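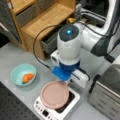

Tevham Home and Workshop Circle
Minutes of the May meeting, held in the upstairs room at 7.30

Present: Bohdana Vasylenko (chair), Mr Tkachuk, Mrs Redon, Odell (minutes) and a very welcome handful of new faces.

1. Last month's minutes
Agreed, once the spelling of Redon had been put right, with apologies from the minute-taker.

2. Can machines do the chores yet?
Bohdana opened by saying she had been looking forward to this one since the winter, and it showed! Her own view is that a robot arm can now manage one small job at a time, such as lifting a dish or putting a carrot in a bowl, provided everything is more or less where it expects it to be. Cooking a supper from start to finish, with the pans and the washing up and somebody's school bag on the worktop, is another matter altogether.

Mr Tkachuk spoke at some length, and very entertainingly, about the packing bench at his old firm, where he spent 9 years. Boxes all of one size went through beautifully – anything soft or in a bag came back to a person. He would happily pay for a machine that put away the shopping, but not yet.

Mrs Redon asked who would clean the thing. There was a good deal of sympathy for this. She would also want it well away from a hot hob until she had watched it for a month.

On a show of hands, two thought we should see a useful kitchen helper within five years, and the rest thought longer.

3. Subscriptions
There is £52 in hand after paying for the room.

4. Next time
Mr Tkachuk to bring his notes on folding laundry. Bohdana to ask about the room and see to the biscuits.

The meeting closed at 9.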